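The Tray Is the Part You Touch

Opinion
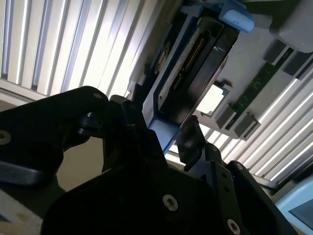
A blue-framed tray with the handle tab at the upper end and the row of gold-colored pins set in black housing.

Most arguments about server hardware are about what the hardware does once it is running. I want to argue about the carrier: the plastic frame that holds a component while someone puts it in or takes it out. It is the cheapest part of the assembly, it gets a single line in the parts list, and in my experience it decides how long a swap takes and how often the swap goes wrong.

My position is simple. A serviceable component should come in a colored frame, with one handle, at one end, and with its contacts set back inside a housing. Anything that departs from that should have to be justified in writing by the vendor, and the buyer should be allowed to say no.

I have worked in hardware maintenance for long enough to have opinions about latches. For most of that time my group looked after two rooms. The larger held 873 trays of mixed age, counting spares in the cabinets. The smaller was used for testing and was never counted properly. We bought from whoever the purchasing department had signed with that year, so within one row you could find four ideas of what a handle should be.

Color first. In many machines, a blue or green part is a part you are meant to grab. The exact meaning varies by manufacturer, and that is part of my complaint. One supplier we used, Roka, put blue on anything that could be handled with the power off, and a second color on anything that could come out while running. Another, Skalerley, used blue for both and relied on a printed label to tell you which was which. The label was on the side of the tray. You could read it once you had pulled the tray out.

Skalerley's engineers were not careless people. I met two of them and they had sound reasons for most of their decisions. They had designed the tray on a bench with good light and the part lying flat. The label was easy to read there. In a rack, the light comes from wherever it comes from, usually behind the thing you are looking at, and dark hardware against a bright panel turns into an outline. A saturated frame survives that. Small gray text on black plastic does not.

So: color the whole frame, and leave the inside alone. I have seen designs where only the handle is colored and the rest of the tray is black. These look tidy in a catalog. In practice, you lose the tray the moment your hand covers the handle. If the long edges are also colored, you can judge whether the tray is going in straight by comparing the two edges with the slot. That is the check a technician makes without thinking about it, and the black tray takes it away.

The handle is where people disagree with me. Ivone Siqueira, who ran the test room for several years and whose hands have been in more chassis than mine, prefers two handles, one at each end. Her argument is that a long part carried by one end will sag or twist, and that twist is what bends contacts. She is right about the twist. I still want one handle. With two, there is no agreed end to pull first, and a person in a hurry will pull whichever is nearer. The part comes up at an angle, and one end of the connector leaves before the other. A single tab tells you where to start. The remedy for sag is a stiffer frame, and a stiffer frame costs very little.

I will concede that a tab has to be big enough. It should take the pad of a thumb in a glove. The tab should stick out past the frame and have a rounded edge. Squared tabs snag sleeves and cable jackets, and after a year of use they have a worn white corner that looks like damage and gets reported as damage. Handles get marked, and this is normal. I mention it because we once had a batch of returned trays rejected for "cosmetic contamination," meaning small dark specks on the tabs. They worked. We spent more than 500 dollars in shipping arguing about specks.

Now the contacts. A long row of small pins down the middle of a black housing is a dull thing to look at and a very good piece of design. The pins sit in a slot. The slot has walls. Fingers, sleeves and tools reach the walls before they reach the pins. Compare this with the bare edge connector, where the contacts are on the outer edge of the board and the only protection is the user's good intentions. I have read the argument that bare edges are cheaper and mate more reliably. The first part is true. The second part is true for a new board that has never been set down on a bench.

Brahim Tawfik kept our fault log for seven years and was stricter than I was about what could be written in it. "Bad card" was not accepted. You had to say what you saw. When we went back through the log to decide which carriers to keep buying, the largest group of entries that were not failures of the electronics concerned contacts: something on them, something across them, or one of them not in line with its neighbors. I am not going to give percentages, as the two rooms were not recorded in the same way and the comparison would not hold up. The pattern was clear enough for us to change what we bought.

The change was to a carrier from Haque, which had a full frame in blue, a recessed connector and one tab. It was not perfect. The lower end was tapered so that it would find the guide rails easily, and it did. The taper also meant that when you stood a tray on end, it fell over. People do stand trays on end. The maintenance manual said not to, on a page that also said not to eat near the equipment. We put a strip of foam along the back of the bench and the problem mostly went away.

There is a cost objection, and it deserves a straight answer. Farzana Pathirana, from purchasing, put it to me in these terms: the framed tray added a fixed amount per unit, most trays are never removed in their working life, and so we were paying for a handle on hundreds of parts in order to use it on a few dozen. For one order of 740 units, the difference was large enough to have paid for a decent rack lift, which we also needed.

Her arithmetic was correct. What it leaves out is that you do not know in advance which few dozen. It also assumes that a tray is handled only when it fails. Ours were handled on arrival, at inspection, at installation, again when the room was rearranged, and again when someone needed to get at the tray next to them. In many chassis, the neighbor has to come out first. Our log recorded faults and did not record those extra removals, so the purchasing figures never showed them. I asked for them to be recorded starting in December of that year. They were, for about a month.

Kátia Guimarães raised a better objection. She thinks that the more a part invites handling, the more it will be handled, and that a plain black module with two screws is left alone. I have some sympathy with this. There are parts that should be left alone, and those should have screws. A screw with a hex socket is a polite way of saying "go and get the correct tool, and think while you are walking." But a module that is listed as field-replaceable has already been declared a thing that people will handle. Putting screws on it only means it will be handled with a screwdriver held above a row of open contacts.

What I would like to see is modest. Vendors should agree on what one color means. I do not care which color. The frame should carry that color along its full length. The contacts should be below the surface of their housing by enough that a flat surface laid against them touches plastic only. The text that tells you whether the power must be off should be on the end you see before you pull.

Ramex, our current supplier, meets two of these and has promised a third in the next revision. The label is still on the side. I have written to them about it, and I have a drawer of adhesive labels for the meantime.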